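Irnstead Site: Equipment Planning Meeting
Minutes, April 2023

Present: Aqeel Bajwa (chair), stores, maintenance, finance, packing line leads
Apologies: transport

1. Minutes of the last meeting
The March minutes were agreed. The action on forklift charging is carried forward.

2. Picking cell for brake parts
Stores reported on the two quotes received for a robot picking cell. Cinditz have quoted for a single arm with a fixed camera above the bin, delivered and installed, with training for 2 operators. Plurau have quoted for a similar arm but price the camera, guarding and installation separately. On a like-for-like basis Plurau come out 15 per cent dearer, though their service contract is cheaper after the first year.

Finance asked that both firms be sent the same list of requirements so that the figures can be compared line by line. Agreed.

The first job for the cell would be loose brake pads, which are sorted and boxed by hand at present. Maintenance said the choice of gripper matters more than the choice of arm. A pad may be on its edge or leaning either way when the arm comes to it, and the fingers need to close on it without catching the tab on the backing plate. Suction was ruled out by the meeting on account of the slot across the friction face. 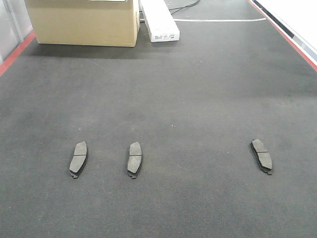
Aqeel Bajwa asked whether either firm would guarantee a pick rate on pads that had not been laid out in a tray first, and said he would not sign an order without one. Stores replied that Cinditz had offered a trial of 200 picks using our own parts, to be held at their works. Plurau had not yet answered the question.

It was agreed that the trial should go ahead before any deposit is paid, and that the pads sent should be a mixture of sizes.

3. Budget
Finance confirmed that the cell can be met from this year's equipment budget only if the new strapping machine is put back. Packing line leads were not in favour of this, as the present machine has been stopped for repair twice since the new year. It was suggested that the strapping machine be leased instead. Finance to get a price from Butt and circulate it.

Spare gripper fingers are not in either quote. Maintenance asked for a sum to be set aside for these from the start.

4. Floor space and power
The cell would take up bay 17. The racking there would have to be moved, and an electrician is needed to look at the supply. Guarding must leave the fire door clear.

5. Actions
Stores: send list of requirements to Cinditz and Plurau; arrange trial.
Maintenance: choose pads for the trial; price spare fingers.
Finance: lease price for strapping machine.
Chair: book electrician for bay 17.

6. Any other business
Label printer ribbons are running low. Stores to reorder.

Next meeting to be fixed once the trial results are in.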